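Questions about our typefaces

What is Vullivano, and who draws the letters?
We're a small type foundry, and everything we sell is drawn under our own roof. Our first family was Tita, a soft text serif that we still fuss over more than we should.

Can I use Tita in a printed book?
Yes, please do! The desktop license covers print of any length, and we love getting a copy in the mail.

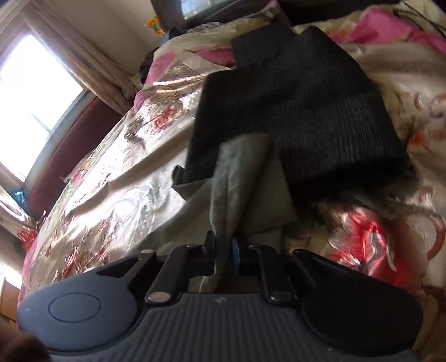
Dark cloth on a floral bedspread.

How many styles does Esteban have?
Eight – four weights, each with an italic. The full family holds 2,879 glyphs, so there's a good chance your accents are in there.

What size works best for Kindeck?
We like it at 9 or 11 point, with a little extra room between the lines. 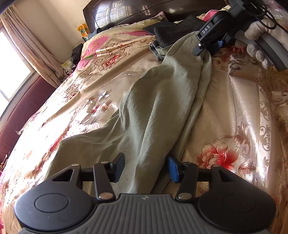
Page 8

Do you make changes to a font on request?
Often, yes. Write to us with the word or name you're setting, and we'll happily talk it over with you before any money changes hands.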